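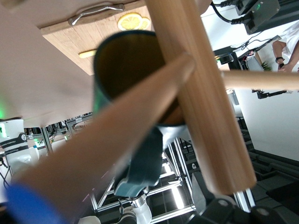 4.2 Small evening routines and the sense of having finished the day

We turn now to a part of the interviews that we had not planned for. When Gudrun Lindqvist and I drew up the question guide for the Idthorpe households, we were mostly interested in sleep, and we had set aside only two questions for the hour or so before bed. People kept going back to that hour anyway, and often with a good deal of affection, so by the second round we had let the guide grow to make room for it.

Of the 101 adults who completed both interviews, 70 described something they did on most evenings that marked the end of the working day for them. Hot drinks came up again and again (Figure 3 shows a mug and a board with sliced lemon), but so did locking the back door, laying out clothes, winding a clock, and in one case reading the same page of a seed catalog all through December. What people did mattered less to their answers than we had expected. A respondent in Zesunau, a retired bus driver, put it to us this way: "I could skip the tea. I just wouldn't know it was night."

We coded each account for length, for company, and for whether the person could say when the habit began. Shagufta Khattak read all the transcripts a second time without seeing the first set of codes, and the places where she and I disagreed nearly all had to do with company. Is a person alone if a spouse is asleep in the next room? We went back and forth on this for longer than I would like to admit - in the end we coded it as alone, following Björklund's earlier work on shared kitchens, and kept a separate note of the other person.

Respondents with a regular routine were more likely to say that they had "finished" the day, a word we never offered them. We would be careful about reading too much into this. Those with routines were also older and less often on shift work, and the shift workers at the Plokum site, who might have told us the most, were hard to reach at any hour. Several of them asked if morning could count as evening, and we said that it could.

Interviews ran to 90 minutes at most, though a few people kept talking at the door.

Figure 3. Mug and lemon slices on a wooden cutting board.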